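Clergate Household Tasks Project
Progress report, January

The question for this period was whether a two-arm cell can handle small kitchen items without a person resetting the table between attempts. Work moved from single-arm pickups to shared tasks — both grippers over one item. 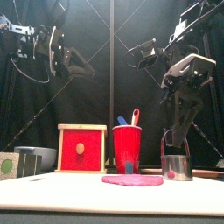
Can the system take over a household chore today?
Parts of one. It handles known objects on a known table, at a pace well below that of a person.

Thin handles remain the main source of failed grasps. Of 13 scheduled trials, 7 were finished without operator input. The other 6 stopped on a grasp fault or a timeout, and the logs have gone to Huiling Kong for sorting.

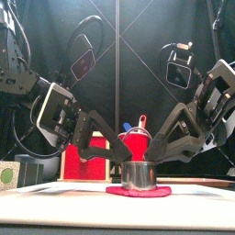
Both arms at the steel pot, with the red cup between the grippers.

Coordination between arms is limited by timing. When one gripper closes early, the item shifts and the second arm plans against an old position. Younes Shawky has rewritten the handoff check.

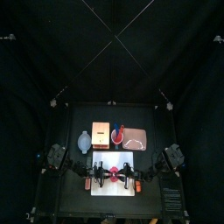
The revised check adds a short pause before contact. It costs time on every cycle, and we have accepted that until grasp faults come down. Soft and see-through items are still scored separately — depth readings on them are poor.
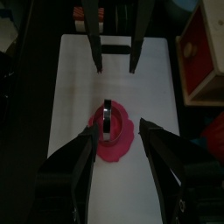 Irja Salminen
Technical Lead, Clergate

Next period: 2 new tasks, wiping and lid removal. No change to budget is requested.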